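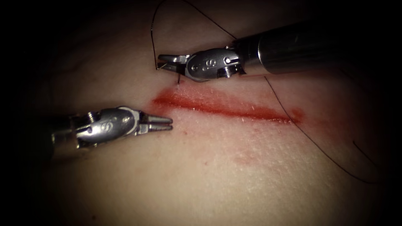 Tran Kitchens Brings Back the Pot Pie, With Apologies to Anyone Who Owns Only One Saucepan

NOSGATE - Tran Kitchens, the recipe publisher that once printed a 14-step method for toast, announced today that its new cookbook, Brorkari Suppers, will go on sale in November. It contains 291 recipes. The test kitchen would like it known that it has eaten all of them, several on the same afternoon.

The book is built around cold-weather cooking for people who get home at 6:15 and would like to be sitting down by seven. Most of the dishes use 11 ingredients or fewer, salt included. Pepper is also included, after a long discussion.

The opening chapter is given over to pot pies. The lead recipe, a chicken and leek pie with a cheddar biscuit top, went through five versions before it was allowed in. The first was soup. The second was also soup, but with a lid. Version five has a thick, mustardy gravy and a crust that stays crisp on top and goes soft underneath, where it meets the filling, and the publisher considers the matter closed.

Other recipes in the book include:

Smoky white bean stew with kale and a fried egg
Turkey meatballs in cider gravy
Baked potatoes with creamed mushrooms and far too much thyme
Skillet cornbread with honey and green chile
Pear and ginger crumble, for eating warm or, later, out of the dish with the refrigerator door open

"We set out to write a short book," the company said in a statement. "You can see how that went. But every recipe here is one we would make again on a bad night, and a few of them we have."

Brorkari Suppers also marks the return of the Hullen Page, the notes section that ran at the back of the company's early booklets and drew more mail than the recipes did. It covers freezing, reheating, swapping one squash for another, and what to do with half a can of coconut milk. The answer to the last one takes up four columns and includes a curry, a rice pudding and a frank word about the back of the fridge.

A chapter on side dishes was cut for space and then put back when the cabbage recipe turned out to be the best thing in the building.

The book will be sold in hardcover through independent bookstores and at the Tran Kitchens shop in Nosgate, where the chicken and leek pie will be served by the slice through December, or until the oven gives out. It is an old oven. Customers are advised to come early.

Review copies and sample recipes are available on request from the Tran Kitchens press office. Requests for the toast method will be passed along to the appropriate department.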